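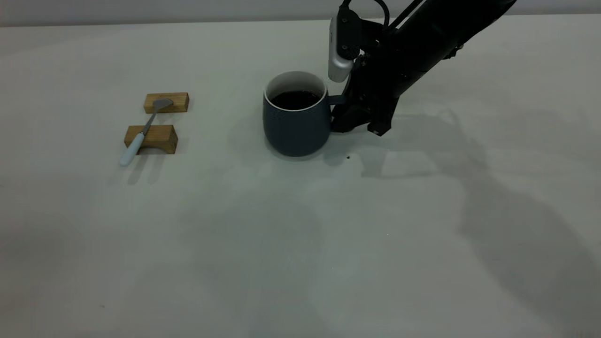

Coffee Corner, Gallery 3

I was asked to put together a gallery on the coffee corner at Markumley, and I said yes before I'd thought about whether a mug and a spoon deserve one. I still have doubts. Noelia Alcaraz picked the things, so complaints can go to her.

The mug. Dark slate blue, rounded in the body, with a thin white ring inside the rim. The catalog calls this sort of shape "comforting," a word I'd cut from every catalog if they let me. It holds coffee. I'll admit the color does well on a pale table, where most mugs look either dirty or lost.

The coffee. Black, or close to it, and poured nearly to the top. I'd stop lower. Yufang Shi says a mug with room left in it looks stingy, and we've never settled that one.
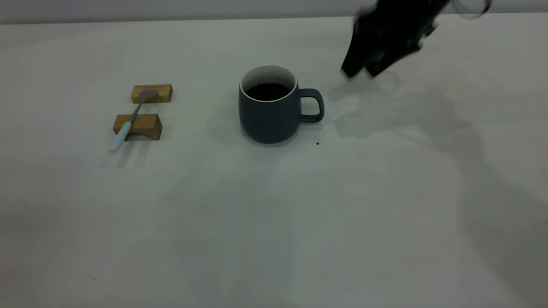
The blocks. Two small pieces of light brown wood with the grain showing, set a little apart so a spoon can lie across both. A saucer does the same job and you already own one. Still, the front block has a shallow arch cut along the bottom, and I like it more than I expected to.

The spoon. Metal bowl, wide handle in a very pale blue. Iker Cordero thinks it goes with the mug - I think it goes near the mug, and those are different claims. The handle sticks out past the front block, so anyone with sleeves should take care.

Gallery 4 will be teapots. I have low hopes for the lids.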